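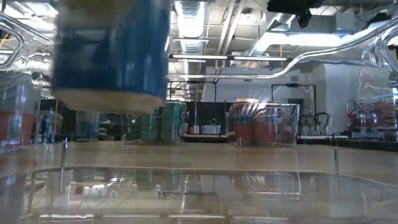 Bandeja transparente em primeiro plano; ao fundo, a bancada do laboratório.

A Vanard abriu o laboratório em agosto, com sessões de 20 minutos para grupos de 8 visitantes. Yến Hoàng apresentou a célula Drosasier, de dois braços. 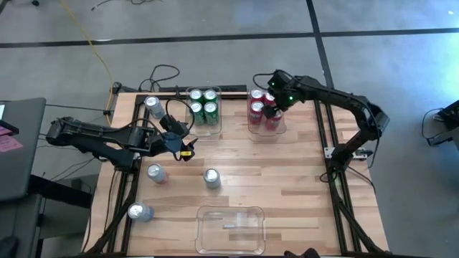 Latas verdes e vermelhas agrupadas por cor nas bandejas.

A tarefa consiste em separar latas por cor. Cada braço tem uma garra de dois dedos.
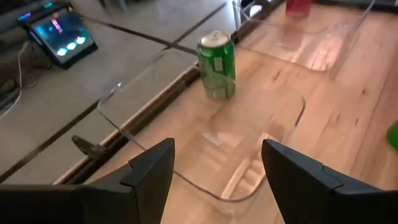 Lata verde vista a partir da garra.

Inscrições para a próxima visita na recepção, até as 16h.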